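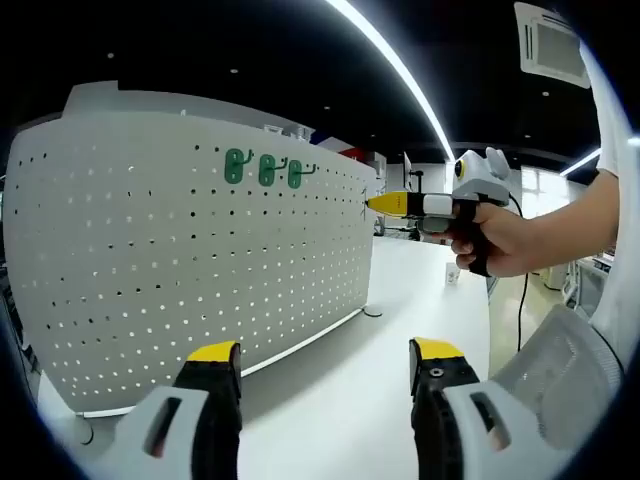 4. Changes in the work of the demonstration staff

The introduction of automated picking at the Hurkemel distribution site changed the duties of employees in two stages. In the first stage, which began in July, a small group of packers was released from the packing line for part of each shift and assigned to what the company calls demonstration work. In this work an employee holds a gripper in the hand and carries out a handling task with it, and the recorded movements are later used to train the picking arms supplied by Cevero. The tasks are modest in scale. Items are hung on and taken from hooks, placed in boxes, turned, and passed from one gripper to the other. The station in Figure 3 is typical in its arrangement, with green hooks mounted on a white pegboard behind a tabletop and a gripper held in the hand of the person at work. In the second stage, the trained arms were placed on two of the packing lines, and the employees who had worked there were given supervisory duties or moved elsewhere in the building.

Figure 3. Demonstration work at a pegboard station with hand-held grippers.

This section reports what the employees and their supervisors told us about the two stages. The interviews were conducted on site and during paid hours. Questions covered daily tasks, physical strain, pace, pay grade, and contact with coworkers. Written task instructions and shift rosters were examined in addition to the interviews. The selection of participants is described in Section 3.

4.1 Skill and physical demands

Most of the employees interviewed described demonstration work as lighter than packing but harder to do well. Packing at Hurkemel involves lifting, bending, and walking between the line and the carton store. Demonstration work is done at a table, and the loads are small. The strain is of a different kind. The gripper is held away from the body, and several employees reported tiredness in the forearm and wrist after long periods. One employee stated that the arm "gets heavy before the head does." Supervisors responded by shortening the recording periods, and this change was widely welcomed.

The two-fingered grip was mentioned in nearly every interview. Experienced packers are used to handling goods with the whole hand, and often hold one item against the palm while reaching for the next. With the gripper this is not possible. An item must be approached from a suitable side, closed upon, and released cleanly. Employees who had been among the fastest on the packing line did not always adapt quickly, and some found this discouraging. Others with less time on the line reported that they learned the tool within a few shifts.

The site keeps a record of accepted and rejected recordings. Under the rules in force during the study, each employee was expected to submit 100 recordings per shift. In the shift reviewed in detail, the group submitted 800 recordings, of which 670 were accepted. The most common ground for rejection was a pause or a correction partway through the movement. Employees questioned this rule. In their view, correcting a poor grip is part of competent handling, and a machine that has never been shown a correction will be of little use when an item slips. The engineering staff accepted the point in part, and a separate category was later created for recordings that include a recovery.

4.2 Pace and control over the work

On the packing line, pace is set by the conveyor. At the demonstration stations it is set by the employee within the limits of the shift target. This was the most frequently praised feature of the new work. Employees reported that they could stop to adjust a chair, rearrange the items, or speak with a coworker between recordings. Several said that they had not been able to hold a conversation during working hours for years.

The shift target reduced this freedom to some extent. Rejected recordings did not count toward it, and notice of rejection usually arrived on the following day. An employee could therefore leave a shift believing the target had been met and learn later that it had not. The works council raised the matter with management, and it was agreed that rejected recordings would be returned with a short written reason. Same-day notice had not been introduced by the end of the study.

Views on being recorded were mixed. The instructions state that recordings are to be used only for training equipment and may not be used in performance reviews. Employees knew of this rule and most trusted it. A smaller group remained uneasy and pointed out that acceptance rates were already visible to supervisors under each employee's number. We found no case in which the figures had been used in a review, but there was also no technical barrier to such use.

4.3 Knowledge, ownership, and pay

Demonstration work draws directly on what packers know about goods: which cartons give way at the corners, which bags should be held near the seam, and how far an item may be tilted before its contents shift. Before the program this knowledge was passed between coworkers and was rarely written down. Employees were aware that they were now supplying it in a form that would remain with the company after they left. Some took pride in this. One said that the arms on the second line "pack the way our shift packs." Others asked whether the knowledge should be paid for separately.

Hurkemel classified demonstration work in the same pay grade as packing for the whole period of the study. The comparison site, operated by Ornari, had chosen to place similar duties one grade higher and to treat them as a skilled post with its own training certificate. Interviews at the two sites suggest that the difference mattered to employees beyond the wage itself. At Ornari, staff spoke of the work as a position they had applied for. At Hurkemel, it was more often described as a temporary assignment, and the roster supported that view, as employees could be returned to the line at short notice.

4.4 Effects on employees outside the program

The 206 packing employees at Hurkemel who did not take part in demonstration work were also affected. When coworkers were released to the stations, the remaining staff on the line covered their places, and cover was not always arranged in advance. Complaints about this were concentrated in the first weeks of the program. Once the arms were in operation, the complaints changed in character. Line employees reported that the arms handled regular cartons well and left the irregular goods to them, so that the average item passing through their hands had become more awkward than before.

Supervisors confirmed this account. A proposal to rotate irregular goods among all lines was under discussion at the close of fieldwork, as was a request that line employees be allowed to nominate items for the next round of recordings. The second proposal had the support of the engineering staff. Similar arrangements have been in use at Bodnár, where line employees submit items through their shift leader, and they are considered in Section 5.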